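Shared-workspace practice for two-arm robots

Shared-workspace practice is the set of rules that a laboratory or small factory follows when two robot arms work over the same table. It covers how the cell is laid out, how the arms avoid each other, how the objects are prepared, and what is written down after each run. The rules are usually local. They add to the safety standards that apply to the machine and do not replace them.

Background

One of the written versions that is often copied is the Clarnell sheet, prepared by Josée Vachon and Normand Fortin for the Hawthorne laboratory. The first edition had 15 rules and was meant for arms on a common rail. A later edition, edited by Sowmya Amin, removed the rules about floor marking and added a part on household objects such as cups, plates and coasters. The Trunberg workshop uses the same text with a different form for the log.

Layout

Both bases are fixed before any program is loaded, and the bolts are checked at the start of each shift. Cables must have enough length for the full reach of the arm — a cable that becomes tight at the far corner of the table is counted as a fault. Tools that do not belong to the task should be kept out of the reach of both arms. Walls around the table may be plain or patterned, but the same walls must stay for a complete series.

Right of way

Only one arm at a time may enter the middle zone. The other arm waits with its gripper above the height of the tallest object. If both programs ask for the zone, the arm that already holds an object goes first. Ivana Alarcón proposed a fixed order in place of this rule, and some groups prefer it because the log becomes easier to read.

Objects and starting positions

Objects are placed by hand according to a card, and the operator signs the card before the start. Cups stand upright, and the direction of the handles is noted. A damaged cup is replaced and its number is retired. In the Dokell series, which had 367 runs, 96 runs were repeated after the card and the table did not agree.

Two robot arms at a table with mugs and coasters

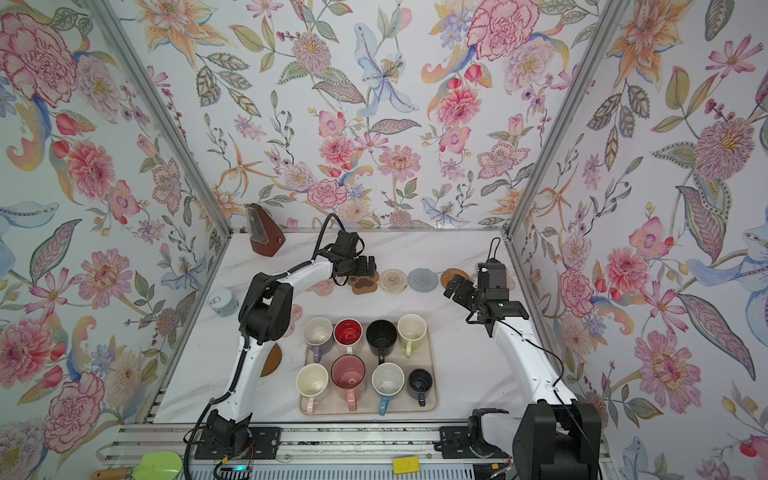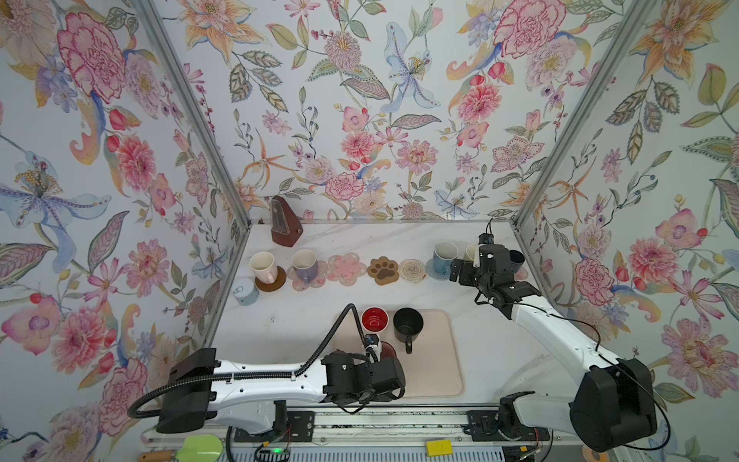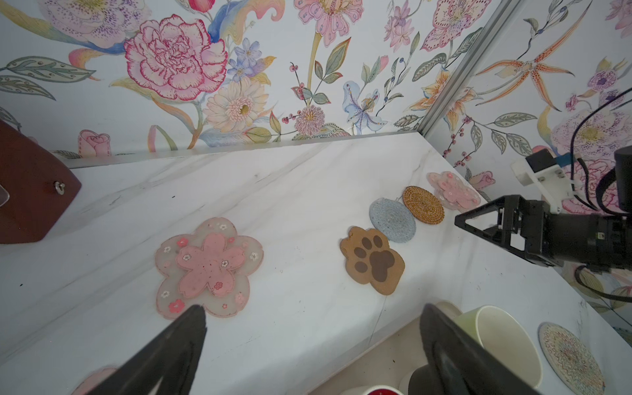
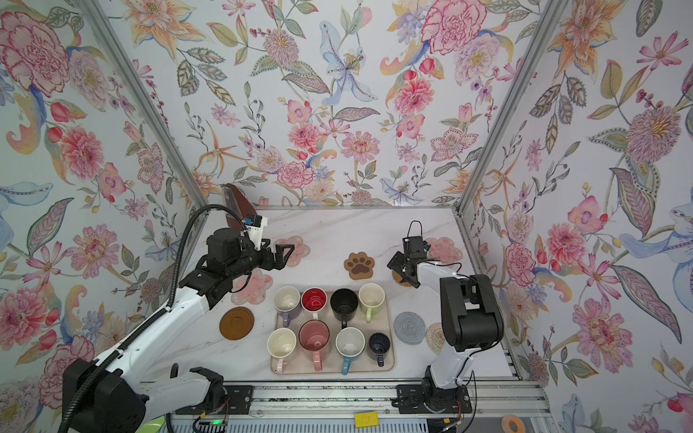 Who may stop a run when two arms share one table?

Any person in the room may stop it, without asking the operator first. The operator writes the time and the reason in the log, and both arms go back to their waiting positions before the run is started again.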